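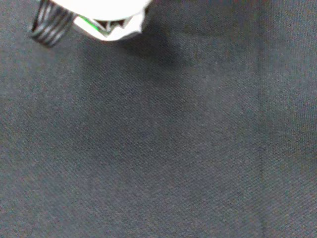
Italo Messina wants to know before anything else what the planner does when it cannot see. A wrist camera that has lost its target is the normal case at a glassware bench, he argues, and most control software treats it as a fault and stops the arm. His question, sent in after the first preview, shaped much of the release that Prevum is announcing today.

Prevum has released version 2 of Cinier, its motion planning and perception software for robot arms working with laboratory glassware. The new version is available to existing license holders this month and to new customers from November.

Cinier 2 combines the view from a camera at the wrist with the view from a fixed camera beside the bench. In the earlier version, the two were handled separately. The fixed camera was used to build a plan, the wrist camera took over for the final approach, and the operator had to restart the task if the wrist view held nothing the software could recognize. The new version keeps a single model of the bench and updates it from either camera. When the wrist camera has only the table covering in view, the planner keeps working from the last confirmed position of each object and marks those positions as aging. It slows the arm as they age and asks for a fresh look from the fixed camera before the fingers close.

"We had the two halves and they did not talk to each other," said Elisa Morelli, head of perception at Prevum. "Most of the work in this version was getting them to agree on where a thing is and how sure they are."
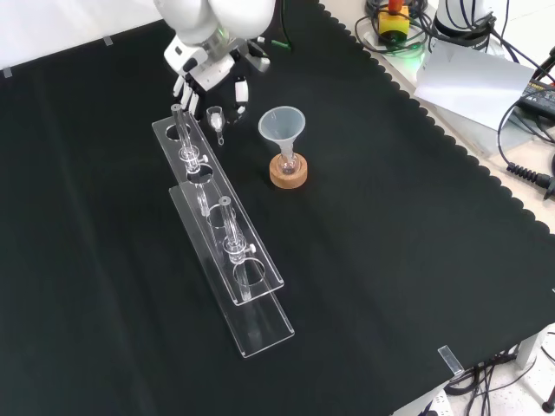
Clear objects remain the hardest part of the job. Glass and acrylic give a camera very little to work with besides edges and highlights, and a depth sensor will often report the surface behind them. Cinier 2 does not try to fill in a full surface for every transparent part. It looks for the features that can be found reliably, such as collars, stopcock handles, rims and the cut edges of a rack, and fits a stored shape to them. If too few features are found, the object is kept in the model as a blocked region and the arm plans a path that stays clear of it.

The software ships with 19 stored shapes, including racks, funnels, round-bottom flasks and cork rings. Customers can add their own from a drawing or from a short set of camera views. A shape editor, previously sold as a separate tool, is now included.

Hand control has also changed. Fingers on a multi-fingered hand are now planned along with the arm instead of after it. The older method chose an arm position first and then checked whether the fingers had room to open, and in a tight layout the answer was often no. Planning both at once takes longer per move. Prevum says customers with simple grippers can leave the old method switched on, and it remains the default for parallel jaws.

Grasso, a contract testing laboratory, used a preview of the software on its own benches before release. Its team ran 2000 planned approaches to glass columns held in racks and sent the logs back to Prevum, along with a list of requests. Two of those requests are in the finished version: a log viewer that replays both camera views side by side, and a setting that limits how far the arm may travel on aging positions.

"The replay is what we use every day," said Trevor Holroyd, automation lead at Grasso. "Before, if the arm stopped short, we would stand there guessing. Now we open the log and see which camera it was trusting at that point."
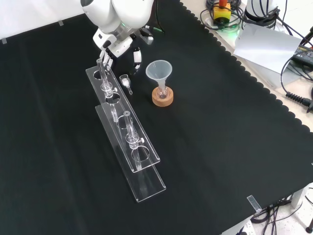
Setup follows the same steps as before. The user mounts the fixed camera, runs the calibration routine and draws the limits of the working area on screen. Anything outside those limits, including cables, power supplies and the base of a second arm, is treated as an obstacle and is never offered as something to pick up. Calibration files from the first version can be imported. Task files must be opened once in the new editor and saved again.

Cinier 2 does not handle pouring, and it does not judge the contents of a vessel. It also does not replace a safety-rated stop, which must be wired and tested separately according to the arm maker's instructions. Prevum plans to publish a list of known issues with the release notes, including a fault in which frosted edges on stacked acrylic plates may be read as a single plate.

Proteck will handle installation and training for customers who request it. Corrado Bianchini will run the support desk during the changeover, and users of the first version will continue to receive fixes for as long as their current license runs.

Press contact: Lucrezia Benedetti, Prevum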